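3.2 Where people think the middle of a room is

I got into this question by accident. I was helping Getsemaní Sandoval move apartments in August, and we argued for most of an evening over whether her dining table was centered. She went by the walls. I went by the open floor, so the closet and the radiator side didn't count for me. We measured, and we were both right by our own rule, and I went home annoyed enough to start a study.

The Fudham survey, which I described in Section 2, gave me 537 usable answers to one simple request: tell us how you decide where the main table goes. I'd expected most folks to talk about windows. They talked about walking. People want to get from the door to the couch without turning sideways, and they'll give up a nice view to do it. One person in Omness wrote me two full pages on this (I read every word, and I loved it).

A table set at an angle came up much more often than I'd guessed. It was mentioned in 308 of the answers, sometimes fondly and sometimes with real heat. Those who liked it said it made a plain room feel less like a waiting area. Those who didn't said it wasted the corners — and a few said it made them feel the furniture had been left there by movers.

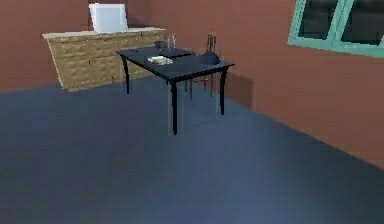
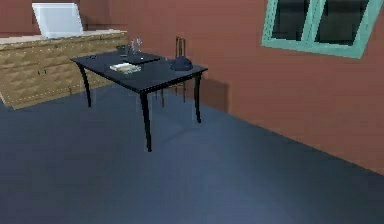

Figure 4. Rendered rooms, each with a dark table set on the diagonal.

Age didn't matter much here, which surprised me, but the size of the household did. People living alone were the most relaxed about angles. Once there were kids or a roommate in the answer, the table drifted back toward the wall and squared itself up. I don't want to lean too hard on that, as the Fudham sample is heavy on renters and renters don't always pick their tables.

I also went back to Peltonen's older set of moving-day notes, all 2713 of them, to see if anyone had written down a change of mind. Plenty had! The usual story is that the table gets put down fast, stays there for a while, and then gets shifted one evening when somebody bumps a hip on it. My favorite note just says "moved it, moved it back."

What I can't tell from either source is how long a bad spot lasts before somebody fixes it. The notes stop when the boxes are unpacked, and the survey asked about rules, so there's a gap in between that I've had to fill with phone calls. I made 17 of those, mostly to people in Cokidari who'd said I could follow up. Section 3.3 goes through them one at a time, starting with the two households that never agreed on a spot at all.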